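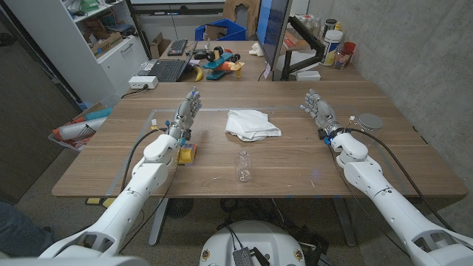 Print this page | E-mail this page

Collecting examples for a two-armed robot: speaker notes
2022-11-15

Right, hello everyone, thanks for coming. Say hi, mention the coffee's at the back, then straight in.

I'm talking about Grolora, our project for getting a two-handed robot to tidy a tabletop. More to the point, I'm talking about the bit before any learning happens, where a person spends a good chunk of the year driving the arms and moving the same small things over and over. That person was mostly me (pause for sympathy).

The numbers up front. We recorded 488 demonstrations and kept 347. Somebody always asks what was wrong with the rest, so do it now: operator hesitated, a hand blocked the view at the grasp, or the object list didn't match what was on the table. That last lot really hurt, as the driving in them was perfectly good.

Objects next. Point out the clear stuff — the flat acrylic sheet, the little glass bottle, the round jar with the metal lid. We went looking for see-through things on purpose. From the head camera the sheet is a few thin bright lines and not much else, and the operator is squinting at it just as hard as the model will be. The white cloth is the other troublemaker. You can't put a cloth back the way it was, so we gave up trying and let it land in whatever heap it liked. Best decision we made all winter! The yellow block is for warming up. Everybody likes the block.

Start pose. Both hands up off the table, fingers up, one each side of the objects. We call it the Zotton pose, after the room we worked it out in. Every take begins there and ends there. In June we got slack about the ending and had to throw out a full batch, so now the recorder nags you.

Takes. Blocks of 10, then swap operators. I used to push on to the end of the list and my grasps went to mush, you can see it plain as day in the wrist traces. (Show the trace slide if there's time. Skip it if the projector's playing up.)

Background mess. I get told off for this one. Behind the work table there's a second desk with a laptop, a banana, a toy vehicle, a monitor on an arm. We leave all that where it is. Gerari, our labelling tool, only asks about the work table, and I'd like the model to get used to ignoring a banana.

Labels: 3 per take, being task, outcome and which hand led. We tried more and people started guessing.

Next up is the Salazar set, same arms, softer objects, more cloth. Heaven help me. Ask if anyone's had luck with towels, then questions.

Contact us | © 2022 Grolora project | Back to top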